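Lanorus Robotics Club, handout 4: collecting demos with the hand-held grippers
Notes by Archana M. Questions to me or Bhupendra, not to the front desk

Read before your first session upstairs. Last term's handout is out of date on the tag stuff so bin it.

What we're doing this term

Teaching a two-arm policy from human demos. You hold the gripper, you do the task, the cameras log it. No robot arm needed at this stage, the arms come in at week 6 if Awasthi is back from repair by then. The project is called Nurkanell in the shared drive (don't ask, Narendra picked it). Everything goes in that folder. Not your desktop.

Target for the whole club is 286 good demos by June. "Good" means it passes the check script AND a human has watched it back at least once. Last term's group turned in plenty that passed the script and were useless because the hand was out of view for half of it.

Tasks this term: open box and take cloth out, fold cloth, glasses into case, stack booklets. Start with the box one, it's the easiest to get wrong and the easiest to fix.

Before recording

- Sign the sheet. Time in, time out, gripper number.
- Charge check. Under 60 percent, swap it.
- Wipe the tags with the dry cloth. Smudged tag = lost pose = lost demo.
- Tag flat, no lifted corners. If a corner is up, re-stick it before you go on and tell Neelam so she can redo the calibration.
- Cables behind you and away from your feet.
- Run the sync step. Both streams have to start from the same clap. Wait for the second beep!! people keep going on the first.
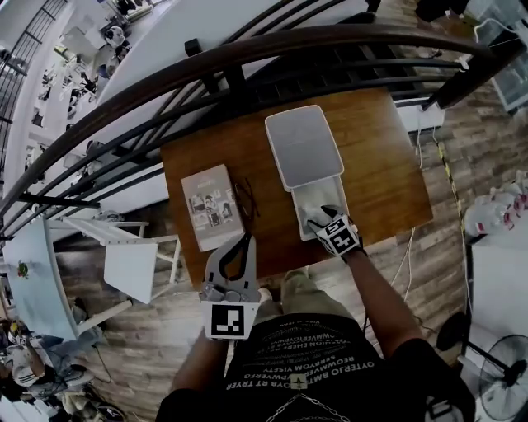 Speed. Everyone goes too fast. Real pace is slower than you think, try counting to four on the approach and two on the grasp. If you have to ask whether you're too slow you're probably fine. Pause with the fingers closed before lifting, the segmenter looks for that pause and if it isn't there you get one long blob with no phases in it.

Keep the tag facing the camera. Wrist rolls are the usual problem, you turn the hand to reach over a box wall and the marker goes edge-on. Lift the elbow instead. Same for the glove, back of the hand up as much as the task lets you. If your sleeve comes down over it, stop and start over.

Vary the start. Move the objects between takes, a few inches and a bit of rotation. Ten takes with the box in the same spot is one take as far as the training is concerned. Swap sides too.

Mistakes: keep recording if you recover, we want recoveries. Stop if you drop somthing on the floor. Mark it R or F in the log (recovered / failed). Don't delete anything yourself, Sunita does the clean up from the log and it's a pain when the numbers don't match.

What the gripper camera sees

Wide lens, so it picks up a lot more room than you expect. Straight lines bend badly near the rim, and anything out there is no use for measuring. This matters for the homework. Undistort first, then detect tags, then do pose. Some of you did it in the other order last time and got a cube that was shaped like a pillow.

Also, lamps. Bright spots push the exposure down and the tag goes gray on gray. Look at the histogram before blaming the detector.
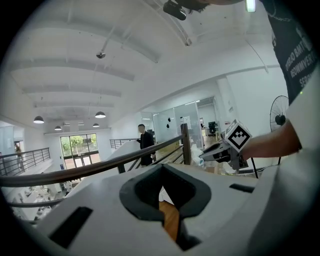
Fig. 2. Gripper camera view, raw, before undistortion. Second gripper with its marker cube at right.

Homework (pairs)

1. Pull session 3941 from the drive. Undistort with the Cilgate calibration file, not the defualt one.
2. Plot tag detections per frame, both hands. Mark every gap longer than 28 frames.
3. For each gap, one line on why. Occluded, edge-on, blur, glare, other. "Other" needs a sentence.
4. Pick your worst gap and say what the person holding the gripper should change.

One page, plots can go over. Upload before 5 pm on the day of the session so Narendra can put a couple on the screen.

Bhupendra's office hour moved to 3 pm, same room. Bring your laptop with the repo already pulled, the wifi up there is slow and he won't wait for it.

Next handout: retargeting to the arm, gripper width scaling, why the fingers never quite close.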